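Thursday, April 10, 2003

I have been promising a post on the great play food sort-out for weeks, so put the kettle on because it's a long one.

It started with the box from the Baidoo sale last October. Up to 40 bits of toy kitchen in one carrier bag, no lid, no list, and I carried it home on the bus feeling very pleased with myself. Then it sat under the stairs. Every time I went for the hoover a plastic apple rolled out and I shoved it back in again (you know how it is). Last weekend I finally tipped the lot into the washing-up bowl with a squirt of Norunov and got going with an old toothbrush.

The plates came up beautifully! They're that slightly see-through sort of plastic and I'm daft about the colours, all sugared almonds. The ketchup bottle was more of a fiddle, what with the label. Do NOT soak a label. I did that with a mustard pot years ago and ended up with a bald yellow thing that everybody took for glue.

Once it's all clean I like everything out on a white table where I can see it, before a single piece goes back in a box.

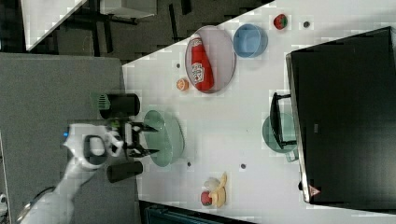 Ketchup on its plate, banana and apple keeping each other company.

I do love that banana. Toy bananas are usually far too straight, and this one has a proper curl to it. The little white thing beside the apple I've gone back and forth on. Garlic? Mushroom? It's gone in with the veg either way, and if you're four it can be both before lunch.

Sorting is the part I always get wrong. My first go was by colour, which looked gorgeous and was no use at all, as you'd end up with the apple and the ketchup in one tub and no way of making a meal. Second go was by size. Third go was by what you'd do with it, so things to cook in, things to eat off and things to eat, and that's the one I'm sticking with. I bought 15 tubs from Grukdale for the job, which was far too many, and the spare ones have already been pinched for buttons and elastic bands.

Pots and pans get a tub to themselves because they hog the room. I used to nest them with the plates in between, until I got fed up with unpacking the whole lot to reach one saucer. Long-handled things are the real nuisance, and that green slotted spatula is the worst of them, stretching from inside the black pot right out onto the table. No tub I own will take it with the lid on, so it's going in a tall jar with the wooden spoons. The toaster oven is staying out on the shelf, it's got a proper knob and a door handle and it would be a crime to put it away.

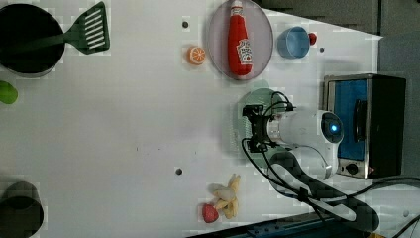
Cups are next on my list, and I'm short of them. Every toy set I've ever bought second-hand has had plenty of plates and hardly a cup to its name, so where do they all go? I've got the light blue one, tipped on its side up there with a little red ball thing against it, and I'd love a few more in the same sort of shade. Lilac would do. I saw a set in the Visutus catalogue, item 808 if anyone else is tempted, but the postage was more than the cups so I shut it again and made toast.

Labels still to do as well. I've got a sheet of 72 stickers and very wobbly handwriting, so it may be pictures instead. If you've got a spare cup or two knocking about in the loft, leave me a comment and I'll swap you for a tub of something. I have buttons.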